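A robot arm that has to put a cup back where it found it has a surprisingly hard job, and for two years the people at the Huanca lab in Susanstead have been chipping away at it with a good deal of patience and a fair amount of painter's tape. I spent a long August afternoon with them, and I came home wanting to tape up my own kitchen.
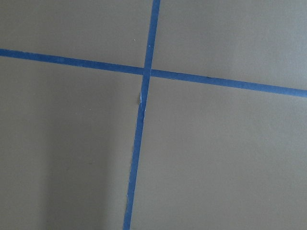 Words by Sebastian Marinescu

The blue cross is where everything begins. Gilberto Apaza, who leads the project, calls the method Gasenura, after the street he grew up on, and the idea behind it is one my grandmother would have understood: before you go looking for something small, get your bearings from something big. The wrist camera finds the two strips first, works out how the arm must be sitting over them, and only then does the software start thinking about cups and spoons.

What I liked best (and I asked about it more than once, I'm afraid) is that the cross doesn't have to be neat. The strips can meet at a slant, and a ragged edge or a little tear is fine. "We used to measure the corners," Apaza told me, laughing. "Then we started training on the crooked ones, and it got better!"

The team has now logged more than 4000 placements. In the latest round, 1017 of them were made under changing light, with shadows drifting over the work surface, and the typical miss came to 3 millimeters. Shadows still cause most of the trouble, Apaza says, and the next round, planned with the lamp makers at Dikow, will be given over to them entirely.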